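About Climport

Climport makes and repairs small gear sets in Urkdale. Our customers run older equipment that still does its job but can no longer be matched from a catalog: feed drives, packaging lines, winding machines, printing presses. They send us worn parts, a drawing, or sometimes only the housing, and we work out what belongs inside.

The company started in a rented unit on Latuheru Street with two hobbing machines and one long bench. We moved to our present building when the bench ran out of room. The shop floor now covers 745 square meters, with cutting at one end and assembly at the other. A wall separates the two, and parts go through a wash before they reach the assembly side.

Most of what we ship is small. A typical order is between 200 and 1000 gears, packed by size and labeled with the customer's own part numbers. We also take single pieces, though the setup cost is the same and we will tell you that before you order.

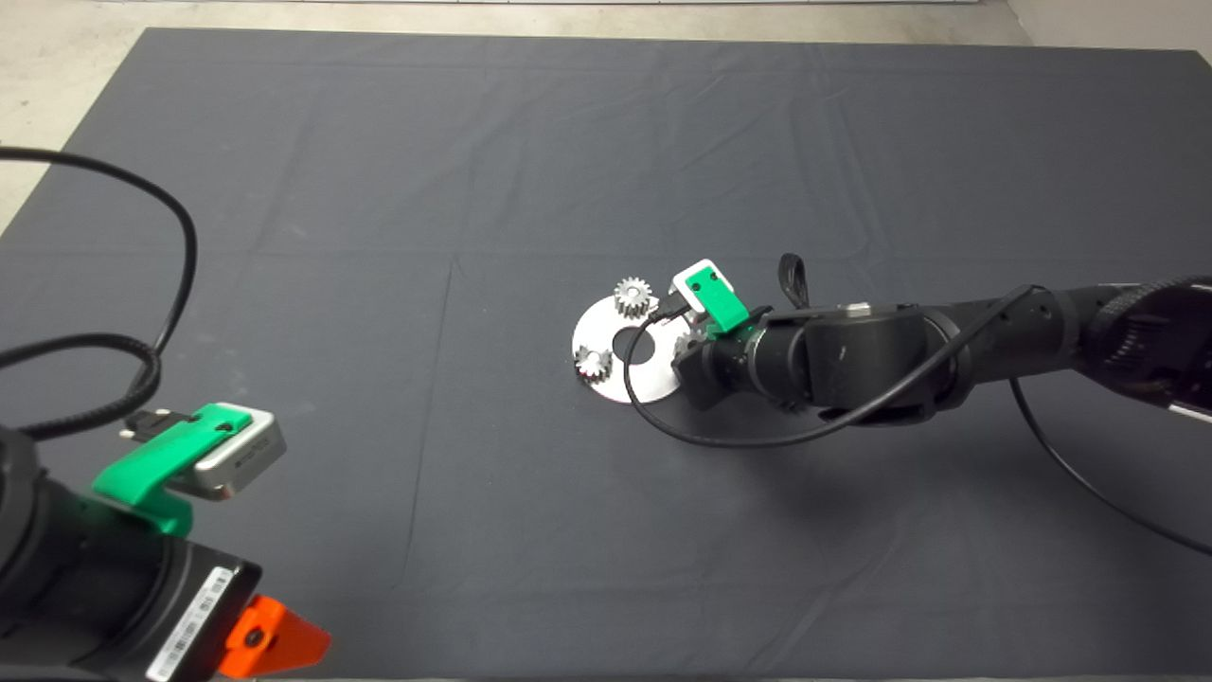
Assembly is done on large tables covered with cloth. Gears that have been cut and finished can pick up a nick from a hard tabletop, and a nicked tooth is noisy in service. We check tooth form, bore size and runout, and we keep the readings for every batch. If a customer calls back years later with a question, we can usually find the sheet the same day.

Our pattern store holds nearly 726 drawings, many of them for machines whose makers have closed. The largest group came to us when we took over the records of Bretosen, a gear shop that served the same kind of customers. If you have an old Bretosen part number, send it to us as it is stamped. We still use their numbering for those parts.

Visitors are welcome on Friday mornings. Bring the worn part if you can, and the part it runs against — wear on one usually shows on the other. Please do not clean them first. The office is on the ground floor next to the loading door, and there is parking on the street side of the building.

For quotes, write to the office with the number of teeth, the outside diameter and the quantity you need. We answer in the order requests come in.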